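**Thread: Steamed dough collapsing after the lid comes off - flour protein or steam rate?**
Board: Dough & Steam

---

**tangzhong_tim**
April 26, 2024

I have been trying to get a repeatable plain steamed bun and I keep losing the surface. The buns look fine through the lid and then wrinkle within a minute of opening. Inside they are dense and slightly translucent near the skin.

Current formula, baker's percentages:

- Flour (Brisik all-purpose, white bag): 100
- Water: 52
- Sugar: 5
- Instant yeast: 1
- Oil: 3

Mix, rest, sheet by hand, shape, proof until they feel light, steam over a rolling boil for 14 minutes, lid off. I have changed the yeast twice and the sugar once. No real difference.

My suspicion is protein. The Brisik bag lists a number that seems high for this. Before I go buy a case of cake flour I would like to know if anyone has isolated that variable.

---

**lowgluten_lou**

Protein. Brisik all-purpose is closer to a bread flour than it admits. Strong flour holds a lot of gas while hot and then pulls back as it cools. Cut it with cornstarch, 14 percent of the flour weight, and try again before you touch anything else.

---

**kettle_and_rack**

I disagree with starting there. People make good mantou with stronger flour than that, including in regions where strong flour is what you get. The symptom described (translucent ring, wrinkling right after opening) is a textbook overproof plus thermal shock. Questions:

1. What are you steaming over? Wok, pot, electric?
2. Metal or bamboo?
3. Do you pull the lid the moment the timer goes?
4. How are you judging the proof, apart from "feels light"?

---

**tangzhong_tim**

Pot, stainless insert, flat metal lid. Yes, lid comes off at the timer. Proof is by feel. Kitchen runs warm.

---

**kettle_and_rack**

Then you have three problems and flour isn't one of them yet.

Flat metal lid: condensation collects and falls. Every drip makes a small hard crater, and enough of them look like collapse. Tie a towel around the lid or use a domed one.

Immediate opening: turn off the heat, leave the lid cracked for 5 minutes, then open fully. The crumb needs to set before the outside meets room air.

Proof: weigh out a small piece of the same dough, put it in a straight-sided glass, mark the level. Stop at one and a half times. Going to double is a bread habit and it gives you exactly the ring you describe.

---

**lowgluten_lou**

The ring is also what you get from undermixed strong flour. Both of us could be right. I maintain that changing flour is the cheaper test. It takes one batch.

---

**kettle_and_rack**

Cracking a lid takes zero batches.

---

**herrera_st_bakes**

Moderately relevant experience. I worked two years in the prepared foods section at Herrera, the market, where we steamed for the hot case every morning. We used whatever flour the distributor sent. It varied a lot. What did not vary was the steam. When one of the burners was replaced with a stronger one we had wrinkled buns for a week, with the same flour and the same proof. Turning it down to a medium boil ended it.

So I would add steam rate to the list. A rolling boil in a tight metal pot is a lot of pressure with nowhere to go. Bamboo leaks and absorbs, and that covers for many mistakes.

---

**tangzhong_tim**

Useful. I can turn the burner down tonight. On bamboo: the only place near me with baskets is Skernance and their large one is 14 inches, too wide for my pot. Is there an argument for several small ones over one big one?

---

**kettle_and_rack**

Yes. Even heating in the center, and you can pull one basket and leave the rest closed. The steam ring under the stack needs to match the basket diameter or you lose most of it out the sides. If the basket overhangs the pot, get an adapter plate. Darkoseo sells a plain one with a single center hole. It's dull and it works.

Stack no more than 3 high on a home burner. Rotate top to bottom halfway through if you must go higher, but I would run a second round first.

---

**mod_scald**

Moved from General to Dough & Steam. Please keep vendor links out of replies, names are fine.

---

**yeastwest**

Can I ask about spacing? I see two schools. One says every bun needs a finger of room on all sides. The other packs them so they hold each other up. My packed ones tear when I separate them, but the spaced ones spread flat.

---

**kettle_and_rack**

Depends on hydration and filling. A plain bun at 50 to 52 percent should stand by itself. If it spreads flat, it is overproofed or the shaping had no tension. Filled and pleated shapes tolerate contact better.

---

**herrera_st_bakes**

I pack closer than the books say. Smooth rounds can crowd up over the rim, provided the lid clears them. A ring gives you steam up through the middle. Pleated ones can go in tighter.
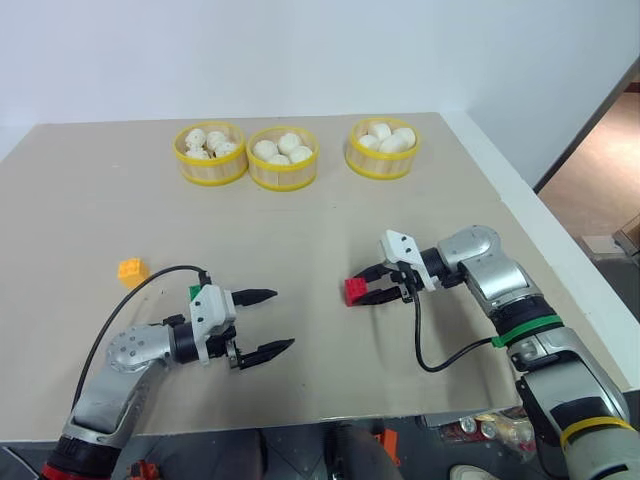
*Three baskets, yellow rims: pleated at left, smooth rounds in the other two.*

Whatever spacing you choose, put parchment or a cloth under them. Cutting squares for each bun is tedious but it stops the tearing at the base. For tearing at the sides, a very thin wipe of oil where they touch.

---

**lowgluten_lou**

Oil on the sides leaves a yellowish patch on a white flour bun. If appearance matters, use spacing.

---

**herrera_st_bakes**

With neutral oil I have never had that. Which oil?

---

**lowgluten_lou**

Peanut. Point taken.

---

**tangzhong_tim**

Results. Same Brisik flour, same formula. Medium boil, towel on the lid, heat off, 5 minutes cracked. Proof stopped at one and a half by the glass method, which came much sooner than I would have called it by hand.

No collapse. Slight dimpling on one bun near the edge of the insert. The translucent ring is gone. Crumb is a bit tight for my taste.

I changed four things at once, so I can't say which one did it.

---

**kettle_and_rack**

Put them back one at a time, starting with the proof. My money stays there.

---

**lowgluten_lou**

And for the tight crumb, cornstarch. I'll wait.

---

**tangzhong_tim**

Half batch with cornstarch is planned for the weekend, other half as control. I still want the small baskets before July - the stainless insert is a pain to clean.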